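Hulura Lab
22nd July

1/ Our write-up on chairs is finally out, and I've been promising you a thread for ages, so put the kettle on. The short version: we taught a robot to move dining chairs by showing it how people do it at home, in ordinary rooms with ordinary clutter. The project is called Kimaro, and I'm very fond of it.

2/ Chairs sound easy, don't they? You do it every night before tea without thinking. But a chair is wide, it's a bit awkward, it catches on things, and you need both hands to agree with each other. Our old robot policy, Flakow, learned everything at a tidy bench in Hangate and was hopeless in a real dining room.

3/ So this time we went to people's homes. We collected 3088 short clips, all from head height, all with two hands doing the work. What we label in each one is very simple – where each hand is on the chair, and which way up the chair is.
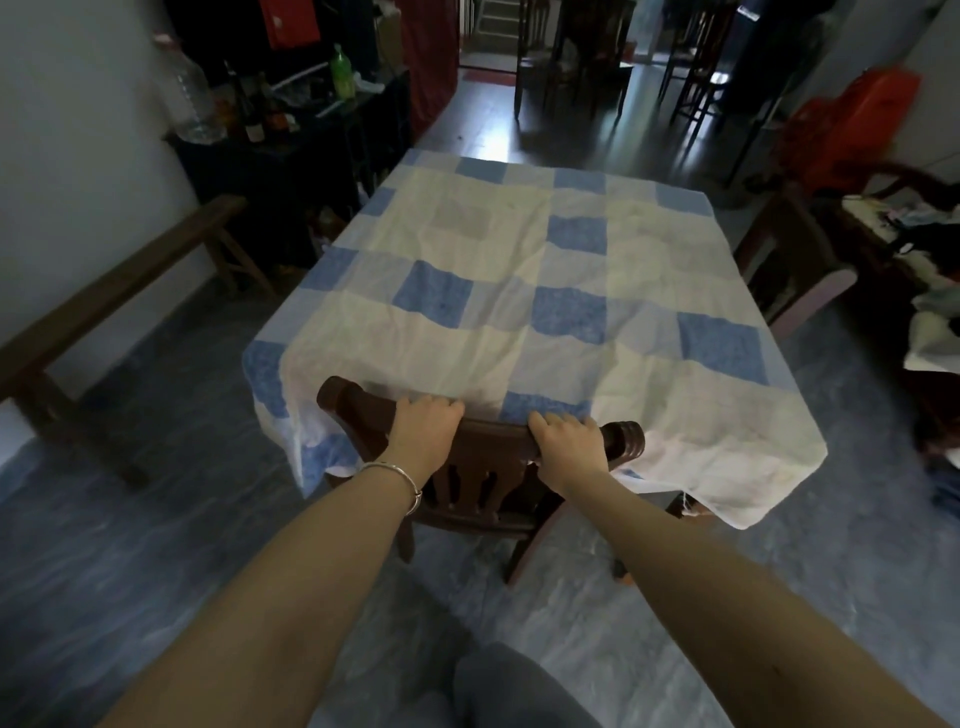

Both hands on the top rail, chair up against the table.

4/ I love the ones like this. The two hands don't hold the rail the same way at all, with one of them out near the rounded knob at the end. We used to force the robot's grips to be mirror images of each other because it made the maths nicer. Dropping that rule was the single biggest help, and I'm a little embarrassed by how long it took us to try it!

5/ The other thing we changed was which way up the chairs were. Flakow had only ever met chairs standing politely on four legs, so anything else was a complete mystery to it. Of the new clips, 1214 have a chair lying on its side or its back.

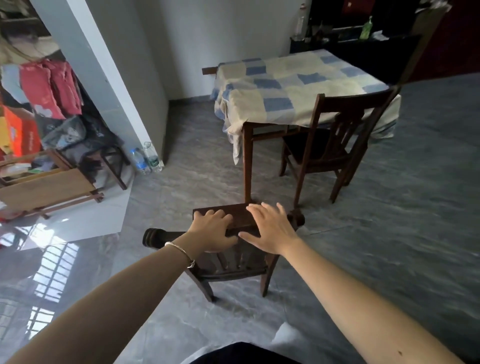
6/ With those clips in the mix, the robot picks a sensible spot on the rail far more often, even for chairs it has never met. When we left them out and trained again, it went straight back to reaching for the place where the rail would be if the chair were upright, poor thing.

7/ How much data do you need? The gains were steep up to 2000 clips and then flattened off, which is cheering news for small groups like ours. We tested on 39 chairs, none of them from the training homes.

8/ It still struggles with armchairs, and anything with a cushion tied on is a coin toss. We're having another go at those in August – if you've got a favourite awkward chair, do tell me all about it in the replies.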